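Workshop notebook, July — fruit baskets for the Finddale window

Started at 9:40. Solène wants a sample basket agreed before we make up the full order, so today was only about filling and trim. The order is 12 baskets, all the same wicker, all with the tall handle. Budget for fruit and trim together is 700, and that has to include spares.

The handle gets white tape the whole way along. Melaniia's way is best: start low on one side, overlap each turn by half, keep the tape tight over the top of the arch. My first try had gaps, so I took it off and began again. Leave the small red bands near the base showing on both sides, they match the Lukeo boxes.

Filling. I had the mangoes at the bottom at first and the basket looked half empty. Better to put the pale yellow fruit low, the banana curving along the right side, the lemon shape at the left front and a mango on top toward the back. The second mango and the peach stay out until the rest is settled.
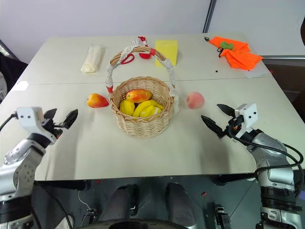
Sheyla thinks four pieces is enough for this size. Bernadette would rather see six, heaped above the rim, but then the handle is hard to get hold of and the top piece rolls off when you carry it. Tried it both ways down the hall and back. Six would work with a dab of glue under the top one. I don't want to glue anything until Finddale has said yes.

Lace: cut at 40 cm, which is too long for the front alone. Next one at 16 cm and see if it still folds nicely. The cut end frays, so either turn it under or seal it — ask Valentin which he did on the Ollbridge job. The scalloped edge should face down.

The peach is the nicest of the lot. The fuzzy finish picks up lint from everything, so keep it away from the cloths and put it in last. 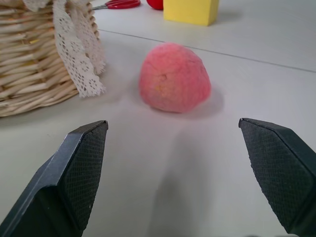 Peach on the table beside the basket, lace at the front.

To do:
Reorder white tape, the Poulain one if they still have it.
Ask Solène about four pieces or six.
Redo the lace at the shorter length.
Find a box tall enough for the handle. The ones on the shelf are too low, and I'm not bending it to fit.

Stopped at 12:15. Valentin has the table after lunch.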